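Setting up the Wernberg label printer with Hutaden Catalog

Part 2: Loading labels, first print, and getting your records to match

Last updated Sep 2, 2019

If you've come straight from Part 1, your printer is out of the box, plugged in, and sitting somewhere you can reach the back of it. If it's shoved up against a wall, pull it out now, because you're going to be poking at the back panel a fair bit.

I wrote this for people running small toy libraries like ours in Ustdale, but the steps are the same if you lend out tools or board games or cake pans. I'm on the older Wernberg with the gray lid. The newer one has the power button on the front and otherwise I haven't found a difference.

Before you start

You'll need the printer, the USB cable that came with it (the short one, sorry), a roll of Calvo labels in the 52 mm width, and a computer with Hutaden Catalog already installed. Have a few items from your shelves within reach too. I like to test on something with a curve and something flat.

Caution: the print head gets hot after a long run. Let it cool for a few minutes before you put your fingers anywhere near it. I have been told off by my own printer on this point.

Loading the roll

1. Turn the printer off at the button and leave the cable plugged in at the wall.

2. Press both side tabs at once and lift the lid. It feels like it's going to snap. Keep lifting until it stands up by itself.

3. Drop the roll in so the labels feed from the top, printable side up. If you aren't sure which side prints, scratch one with a fingernail. The printable side shows a dark mark.

4. Slide the two green guides in until they just touch the edges of the roll. Tight guides make the roll drag, and then your barcodes come out squashed and you spend an afternoon blaming the software (I did).

5. Pull a couple of inches of backing paper out through the front slot and close the lid until it clicks on both sides.
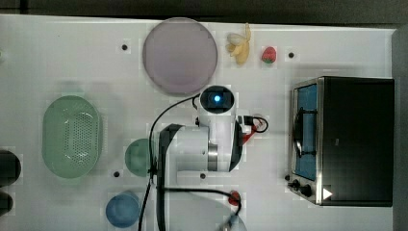

Can I use a cheaper brand of labels in this printer?

Most thermal rolls of the same width will feed and print. The cheaper ones I tried faded within a season, so I went back to Calvo for anything that gets wiped down and kept the others for shelf signs.

Note: once the roll is in, hold the feed button until the printer spits out a blank label and stops. That's it learning where the gaps are. Do this every single time you change rolls, even if it's the exact same kind.

Connecting to Hutaden

6. Open Hutaden Catalog before you turn the printer back on. I know most guides tell you the opposite! With this pair, the software likes to be awake when the printer shows up.

7. Turn the printer on. Wait for the light to go from blinking to steady.

8. In Hutaden, go to Settings, then Printing, then Add a device. Your Wernberg should be in the list. If you see it twice, pick the one without "copy" after the name.

9. Set the label width to 52 and leave the height on Auto. There's a box marked "Fit to page" that comes already checked. Uncheck it. It shrinks everything a tiny amount and that tiny amount is enough to upset a scanner.

10. Click Test. You should get one label with a barcode, the word SAMPLE, and a thin border. If the border is missing on one side, go back to step 4 and nudge the guides.

Note: if you get a full label of solid black, the darkness setting has jumped up to maximum. Mine does it after power cuts. Bring it back to the middle and print again.

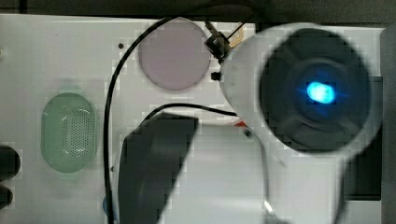
Matching labels to records

11. Decide now whether you're going to label every piece or only the container. Please don't skip this one. We started out labeling every piece, and by December we had 111 records for what was really a handful of sets, and checking anything back in took forever.

What I do these days is one record per set, with a contents line underneath. So a play kitchen record might say "plate, colander, cup, banana, strawberry" in the contents line, and the barcode goes on the bag it travels in. Anything big enough to wander off by itself gets a small plain label with the set name and no barcode.

12. Open a record and fill in Name, Contents, and Shelf. You can ignore Vendor, Cost Center and all the gray boxes at the bottom. They're for school districts.

13. Click Assign barcode. Hutaden gives you the next free number. Let it. If you type in your own numbers you'll bump into a duplicate sooner or later, and the error message is no help at all.

14. Save the record first, then print. Printing an unsaved record gives you a lovely label that scans as nothing.
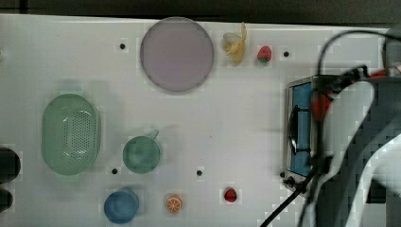
One reader wrote in to say that step 14 didn't work for her until she closed the record and opened it again, and that after this the barcode scanned on the first try. She's on the newer version of Hutaden, so if yours is recent, give that a go before you start reinstalling things.

15. Scan the fresh label while the record is still on screen. You want a beep and the record name flashing yellow. A beep with no flash means the scanner is fine but it's reading a number Hutaden doesn't know, so check that you saved.

Caution: don't stick labels on anything that goes through the dishwasher. The adhesive lets go, the label travels, and you'll find it later in the filter.
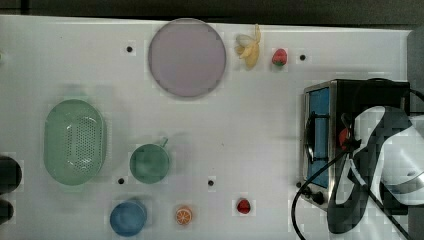 Looking after the printer

A roll change is a good time to clean the head. Use one of the little alcohol pens, go side to side, and let it dry with the lid open before you load anything. Wernberg sells their own pens but the drugstore wipes have been fine for me.

Ours has printed around 4,000 labels so far and the only part I've replaced is the rubber roller. You'll know it's time when the labels start coming out at a slant no matter what you do with the guides.

Keep spare rolls in their wrapper and out of the sun. A roll left on the windowsill goes gray all down one side, and you can still use it for testing but not much else.

Part 3 covers member cards and overdue notices. The cards use a different roll, so don't throw out the spare spindle that came in the box.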